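The arm on the test bench has a name now

Our cable-testing arm at Kamden went to a staff vote and is officially called Bakker, and we're delighted with how it's fitting in! Nuala Dunne used to plug and unplug network cables by hand, up to 293 times a shift, and her thumbs knew all about it. Now she sets up the runs, checks the odd connector the arm can't line up, and teaches the rest of us to do the same (her first session is on 28th January, 25 places, bring a coffee). Her hours and pay stay as they were, and she finally has time for the fault reports she's been wanting to dig into.

Yellow cable, white grippers:

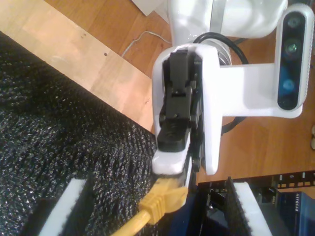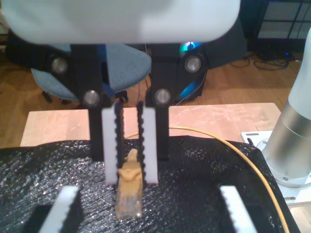 Parking at Riltetell

The lower lot is open again from April.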